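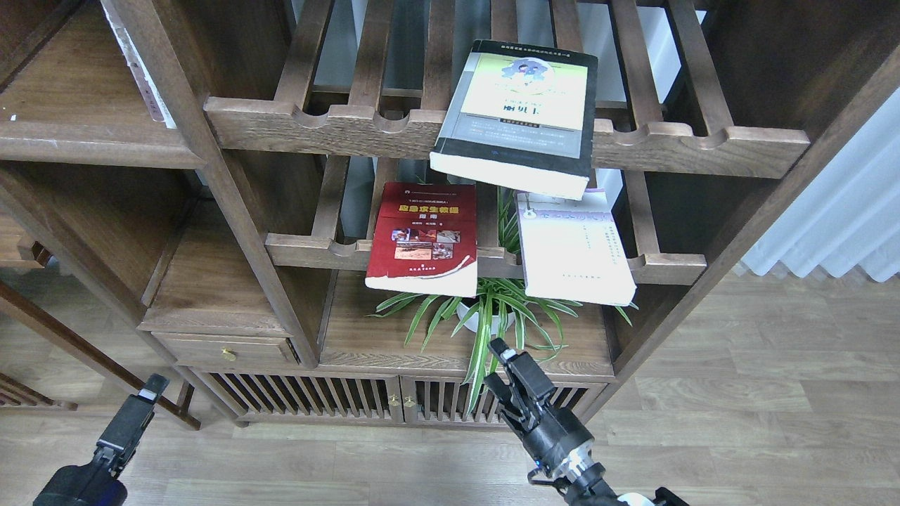
Slats, Spines and a Spider Plant

Small-room storage, part 2: the open-shelf unit as a reading stand

Published 27 June 2025

Furniture that combines a plant stand, a book display and a closed cabinet usually does one of those jobs well. The type has sold steadily in Bendley, where apartments are narrow and a single unit beside a chair has to hold most of what the chair's owner wants within reach. We spent a month looking at how such units are loaded in daily use, and at what the slatted shelf does to a paperback.

The common pattern is a dark walnut-brown frame with thick rectangular posts. Slatted shelves sit in the upper part, open compartments below, and a small drawer and slatted doors in the base. The feature that matters most is the front rail of each shelf, which has shallow rounded notches along its top edge. Many buyers take the notches for decoration. They also change how a book sits.

A flat shelf supports a book across its whole lower face. A slatted shelf supports it along the bars only, and a rail standing above the bars lifts the front of anything laid across it. A book set down carelessly will ride up on the rail and tip, with its cover facing the room. For display, this is useful. For storage, the load ends up on the rail and one edge of the book block, and a thick paperback held that way for long periods can take a permanent curve.

Weight distribution follows from this. Thick volumes should sit fully behind the rail, with their spines parallel to it. Thin ones tolerate more overhang, but a soft corner left hanging over the edge will curl. 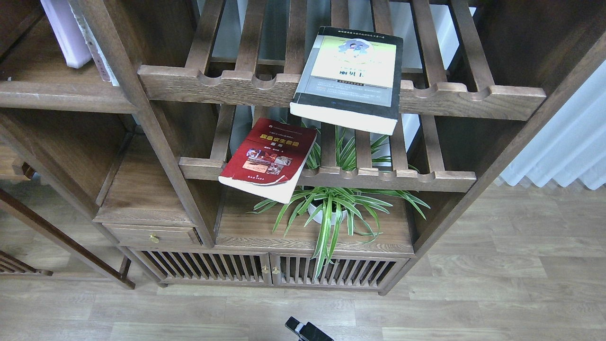

Overhang is the figure to check first. On the units we measured at the Jesumport showroom, the upper shelf was shallow enough that a large-format paperback laid front to back projected past the rail. Turning the book sideways solved it. Where the owner wants the cover visible, a low easel behind the rail is a better support than the rail itself.

Plants are the second question. A spider plant is a reasonable choice for a lower compartment: it tolerates moderate light, and its arching leaves find their own way out of the front. They also grow upward between the slats, where a book put down in a hurry will crease them. Leave the slats directly over the pot clear, or trim the tallest leaves at the base. The pot needs a saucer. Water on an oiled surface leaves a ring, and water that reaches a door joint can swell the wood.

Finish is a matter of upkeep. Wattanapong, a workshop that repairs units of this kind, advises dusting between the bars with a dry 16 mm paintbrush and keeping spray polish away from the notches, where residue collects. Clorkier sells clear felt-backed strips that fit along a rail – 6 to a pack – and they reduce abrasion on lower cover edges.

Part 3, in July, covers drawer runners and the fitting of replacement brass knobs.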